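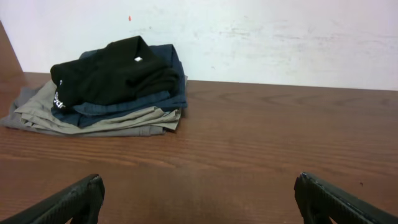
Marnberg Clothing Exchange Extends Its Hours Through July

The Marnberg Public Library will keep its summer clothing exchange open for an additional 10 days, the library announced on 29/07/2026. The exchange, held in the ground-floor meeting room of the Monti Street branch, had been scheduled to close at the end of the month.

Residents have brought in 1075 items so far, well above the total for last summer. Shirts, pants and sweaters make up most of the donations. Children's clothing remains in short supply, particularly in larger sizes, and the library is asking families to check their closets before the new school year begins.

"The response from the Jovudstead side of the river has been very strong," said Renzo Pagano, branch manager. "Many of those households had not used this branch before. A good number of them left with a library card as well as a coat."

No purchase or donation is required to take part. Each visitor may take up to 10 items per visit, and there is no limit on the number of visits. Proof of address is not requested. Items left at the close of the exchange will be sent to the Tunus Family Center, which distributes clothing throughout the year.

The library has also changed the layout of the room in response to comments received during the first weeks. Adult clothing is now arranged by size, and a second mirror has been placed near the entrance. Visitors who use wheelchairs or strollers should enter from the parking lot — the front steps are under repair until further notice.

How to Donate

Clothing should be clean, dry and folded. Garments with printed lettering or logos are accepted, provided that the wording is suitable for a public room. Shoes are accepted in pairs only. The library cannot take bedding, towels, swimwear or underwear.

Donations may be left at the front desk during regular opening hours. Bags should not be placed in the book return or left outside the building overnight. Donors with more than 3 large bags are asked to call ahead so that staff can make room.
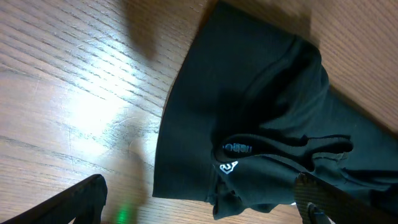 Repair Sessions

The branch will offer 2 free mending sessions during the extension. Participants will learn to replace a button, close a split seam and darn a small hole in knitwear. Needles and thread will be supplied, and those attending should bring a garment of their own to work on. Places are limited and may be reserved at the front desk or by telephone. Children under 10 must be accompanied by an adult.

Regular library services, including the reading room and the public computers, will continue without change.

Contact the Library | Copyright Marnberg Public Library | Back to top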